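From: Reda Hegazy
To: cell-maintenance list
Date: 2024-06-09
Subject: Re: Stikeo cell, right wrist view drifts against the left

On the Husen thread, Godoy wrote:

> We swapped the finger pads on our right gripper and now the close
> position is off by a few counts. The wrist view also looks rotated
> compared with before. Do you re-zero the gripper first or redo the
> camera first? And does your cable loop pull on the wrist at full
> reach? Ours does.

Gripper first, then camera. If you do the camera first you will do it twice. I went through the whole sequence on our two-arm cell with the usual padlock and tin setup on the table.
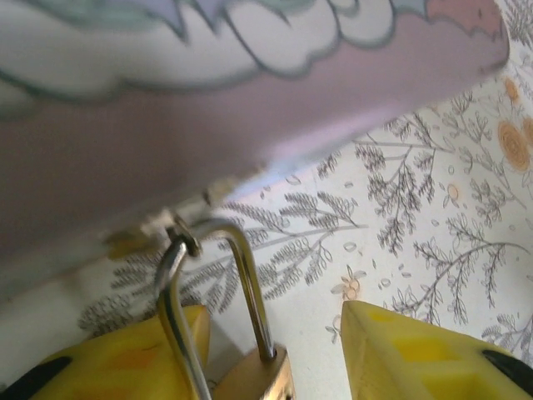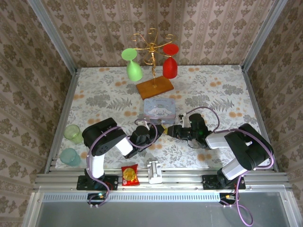
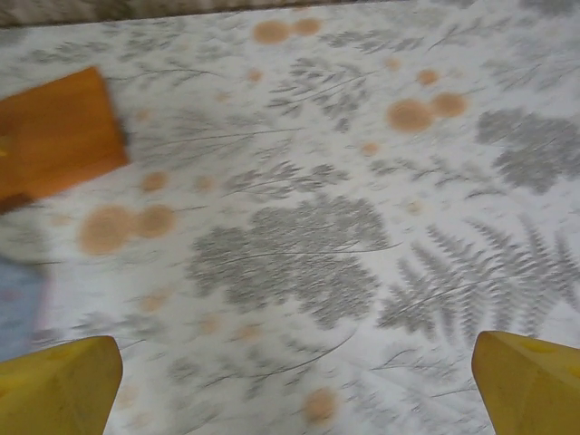

The order I use:

1. Power down the arm and check the mounting plate bolts on the front rail. A plate that has crept along the slot shows up later as a camera error, and you can lose an afternoon to it.

2. Close the fingers by hand with the pads on. Look for light between the pads at the tip and at the root. If there is a wedge, loosen both finger screws, close again, and tighten with the fingers shut.

3. Power up, drive closed at low current, and write that count as zero. Our stored value had moved by 316 counts after the last pad change, so a few counts on yours is nothing to worry about. Write it anyway.

4. Open fully and check that both fingers show in the lower corners of the wrist view. If one sits much farther in than the other, the camera bracket has turned. Loosen the bracket, center it, tighten, and take three stills at the same pose. They should overlay. If they don't, the bracket is still moving.

5. Run the hand-eye routine last. I let it run for nearly 90 poses. Keep the speed down, as blurred frames get through the sharpness check on our version of Puvow and drag the fit off.

On the cables: yes, ours pulled too. The sleeve was tied too close to the wrist and went tight when the forearm was out straight. I moved the last tie back to the upper link and left a high loop over the wrist. It looks untidy but the wrist joint current at full reach is now the same in both directions. Check that the loop cannot drop in front of the camera when the wrist rolls - turn it to both limits by hand before you power up.

One thing I have not solved. The finger screws back off after a few days of small-part work, mostly on the right arm. Medium threadlocker helped, but then the next pad change is a nuisance. If anyone has tried a wedge washer under those heads, please post the size.

Godoy, send me your stored zero from before and after the swap and I will compare it with ours.

Reda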